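Play food goes back in its basket faster if the basket has nothing else living in it. Keep one just for the pretend bakery and empty it all the way before you sort.
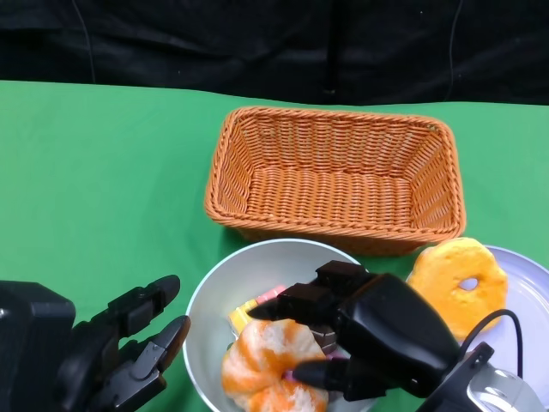

*Photo: Dirk Eichhorn*

A green cloth under everything makes small pieces easy to spot. Put the little cakes in a bowl and give a ring bun its own plate.

**Washing**

- Wipe plastic pieces with a damp cloth and a drop of dish soap.
- Soak sticky ones for 30 minutes, then rinse.
- Shake crumbs out of a woven basket and go over the weave with a dry brush.
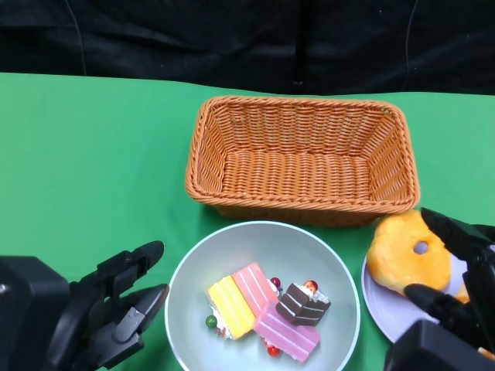 Cake slices get grubby along the frosting, so do those edges with an old toothbrush. Let everything air-dry on a towel before it goes in the basket. Check the small toppings too. If one is coming away, glue it and leave it overnight, and keep it away from children under 3.

We do ours in March and again before Christmas.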